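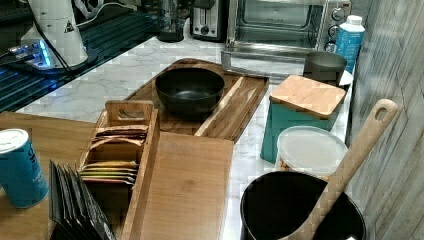

Ticket 675: Circuit breaker trips in the kitchen when two appliances work together
Opened by: Annag Gourlay
Assigned to: Dougal Lindsay, Govden Property Support
Building: Drestgate, flat 11
Status: Waiting for electrician

Annag Gourlay, 2/14/23, 8:40
Good morning. In my kitchen the power goes off when I use the kettle and the toaster oven at the same time. Only the sockets go off, the ceiling light stays on. I push the breaker back up and it works again until the next time. It started after the new panel was installed. Before this I used both together every morning without any problem.

Dougal Lindsay, 9:15
Thank you for the report. Please tell me which breaker goes down and what is written on it. Does it go down at once, or after some minutes?

Annag Gourlay, 9:52
It is the third from the left. The sticker says "Semple, kitchen + hall". It goes down after almost nine minutes, if the oven is on the highest setting. With the kettle alone I boiled water three times and nothing happened. With the oven alone, also nothing.

Dougal Lindsay, 10:30
This sounds like too much load on one line, but I would like to exclude a bad appliance. Could you please connect the oven to a socket in the bedroom, with no extension cord, and try again with the kettle in the kitchen?

Annag Gourlay, 13:05
I did it. Both worked for the whole time and the breaker stayed up. I also noticed one more thing — the hall heater goes off together with the kitchen sockets. I did not know it was on the same line. The heater was on during all the earlier tests.

Dougal Lindsay, 13:40
That is very useful. In the old Baltari drawings the hall has its own line, so I think the two were joined when the panel was changed. Please do not replace the breaker with a stronger one, the cable may be too thin for it. Until the visit, keep the hall heater off when you cook. If the breaker feels hot or you smell something burnt, switch off the main and call the emergency number.

Annag Gourlay, 14:02
Understood, the heater is off now. I am at home every day after 15:00. The panel is behind the coats, I will move them.

Dougal Lindsay, 14:20
Electrician requested, to separate the hall line and check the cable size. Ticket stays open until the visit.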